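Wirklow Brorwood Table Review: Six Months With a Pale Top

We bought the Brorwood from Wirklow in April to replace a dark pedestal table that was too big for the room. It gets used for breakfast, homework, sorting laundry and the occasional sewing job, and it has had no special treatment. This is how it has held up.

Price and delivery

The listing had 2,171 ratings when I ordered, most of them good, with the bad ones mainly about shipping damage. Ours came in one flat box with foam corners and no dents. The box is heavy. Two people can get it up a flight of stairs, but one person should not try.

Assembly

The instructions say 34 minutes, an oddly exact number. It took us 80. Most of the extra time went to the legs. Each one bolts to a corner bracket, and the bolts have to go in loose until all four are started. The instructions mention this on the last page. I tightened the first leg fully, then had to back it out again to get the third one lined up.

The hex key in the bag is short and hurts your palm after a while. Use your own if you have one. There was one spare bolt and no spare washers.

The top

I was choosing between this and the Pacheco, which has a darker brown top and costs 90 dollars more. I went with the Brorwood for the color. The room has one window and the old table made it gloomy.

The finish is a very light blond, with fine lines of grain and a looped pattern here and there. It feels smooth to the hand and cloth doesn't snag on it. In daylight the surface picks up a soft bright band, and the parts away from the light look a little grayer. The sample photos on the store page are more yellow than the real thing.
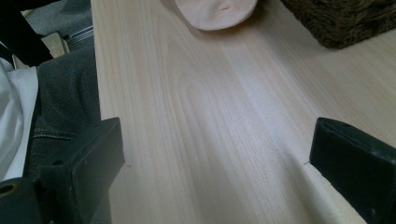
The grain on our Brorwood top, with one of the straight edges at left.

Pale furniture shows dark specks, and this table is no exception. Pencil bits, crumbs and lint that I never noticed on the old table are easy to see now. I wipe it down most evenings with a damp cloth and that takes care of nearly everything. Ballpoint ink needed a drop of dish soap. A ring from a coffee mug left overnight came off the same way.

It has picked up two light scratches, both from dragging a stoneware bowl. They only show when you look across the surface toward the window. I have not tried to fix them.

The edges are straight and cleanly finished. They are also fairly crisp, and if you rest your forearms on one for an hour of typing you will feel it. A slightly rounder edge would be my first request for the next version.

Stability and seating

With the bolts tight, the table doesn't wobble on our floor. I retightened everything after the first month and got maybe a quarter turn out of two of the bolts. Leaning hard on a corner makes it creak a little.

There is good knee room on all sides. The rail under the top is shallow, so a chair with arms will slide partway in. Our old chairs with the thick seat cushions fit, though crossing your legs is tight for anyone tall.

For sewing it works better than I expected. The fabric slides easily, pins are simple to spot against the light surface, and the machine doesn't shake the top unless you run it flat out. I put a folded towel under it anyway.

Accessories

Wirklow also sells the Prareo felt pads for the feet. I bought a set and two of them came unglued within a week. Plain pads from the hardware store have stayed on since. Skip the Prareo ones.

What I'd change

The edge, as mentioned. The hex key. The smell when you first open the box, too – it took until the following Wednesday to clear with the window open, and I wouldn't want to assemble this in a bedroom.

The company claims the top can take up to 90 pounds. I have not tested that, but it has held a sewing machine and a full laundry basket together without any sag I could see.

Would I buy it again? Yes, at this price. If you want something that hides crumbs, get the Pacheco or another dark top.

Rating: 4 out of 5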